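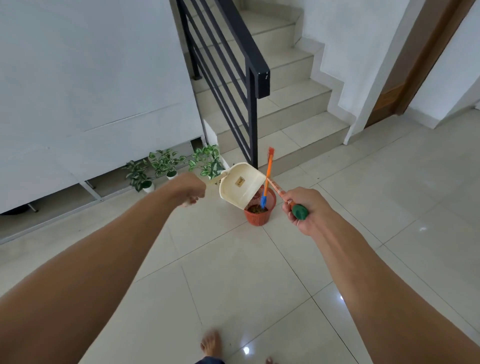
Emptying a dustpan into a waste basket at the foot of a tiled staircase.

Pastville council sets aside money for floor-cleaning robots

2021-08-19

Pastville council has approved $1,173 a month to lease two floor-cleaning robots for its community buildings, with the first machine due in April.

The lease, with equipment supplier Niller, runs for 4 years and covers servicing, batteries and replacement brushes. Council had also looked at buying the machines outright, but staff recommended leasing after the warranty on the purchase option was found to exclude the drive motors.

The robots will sweep and mop hallways, meeting rooms and the main hall at the Elska Centre. They can't climb, so stairs and landings will still be cleaned by hand with a brush and dustpan, along with corners and the gaps behind planters and door frames.

A staff report said stairs take up a larger share of cleaning hours than expected, and warned against counting on big labour savings in the first year. No cleaning positions will be cut. Hours freed up by the machines are to go to washrooms and windows, which have been on a reduced schedule since last winter.

The budget also includes money for a charging area on the ground floor of the centre, where a storage closet will be rewired. The doorway has to be widened by nearly 100 millimetres to let the larger unit through.

A second supplier, Jang, offered a lower monthly rate but charged separately for service calls. Staff said the difference would disappear after a handful of visits a year.

Council asked for a report on running costs after the first six months, including repairs and the hours still spent on stairs. Any request for a third robot would come back as part of the next equipment budget.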